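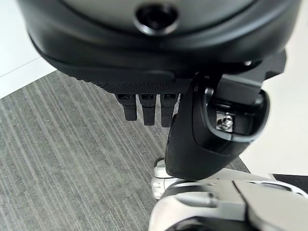 Worex Demonstration Kit

The Worex Demonstration Kit is a set of hardware and software for recording manipulation examples on a robot arm and preparing them for training. It is made by Traltirmont and sold to university labs, integrators and in-house automation teams that already own an arm and want to collect their own data.

The operator guides the arm through a task, by hand or with the Yaman leader controller. Joint positions, finger positions and the wrist camera stream are recorded against one clock and saved as a single episode. Episodes can be reviewed, trimmed and labelled on the same computer before they are passed on to training.

What is in the box

Wrist camera with short cable and clamp
Yaman leader controller
Foot pedal for starting and stopping an episode
Recording computer with Wukton software installed
Power supplies, network cable and printed setup guide

The arm and gripper are not included. Please check the compatibility list before ordering, or send us the model numbers of both and we will reply with the correct clamp and driver.

Recording

Press the pedal once to start an episode and again to stop it. A long press throws away the episode just recorded. Wukton shows the camera picture and the joint traces side by side, and warns the operator if frames are dropped or if a joint comes close to its limit.

Each episode takes a task name, a free-text note and one of 3 marks: good, usable or failed. Failed episodes are kept by default. They can be left out at export with a tick box.

For a simple pick-and-place task with one object and a fixed start position, we suggest 300 good episodes as a first set. Tasks with several objects, or with a start position that changes, usually need 500 or more. Change the lighting and the position of the objects as you go. If two operators are sharing the work, have them swap part way through each session.

Camera position

The camera should see the fingertips and the area just beyond them. It is normal for the gripper housing to fill a good part of the picture, and parts of the arm may come into view when the wrist is folded back. Both can be left as they are, provided the camera does not move between sessions. Tighten the clamp fully and save a reference picture in Wukton on the first day. The software will lay it over the live view each morning so that any shift can be put right.

Export

Episodes are exported as video files with a table of joint and finger values for each. Timestamps are kept in full. A short script for reading the files in Python is supplied, and may be changed and shared freely.

Storage and upkeep

The recording computer holds almost 51 hours of episodes at the standard camera setting. An external drive can be added. Wipe the lens with a dry cloth and check the camera cable for wear where it passes the wrist.

Ordering

The kit is built to order. Replacement clamps, pedals and cables are sold separately. Wukton updates are free for the life of the kit.

Page last updated: Friday, April 16, 2021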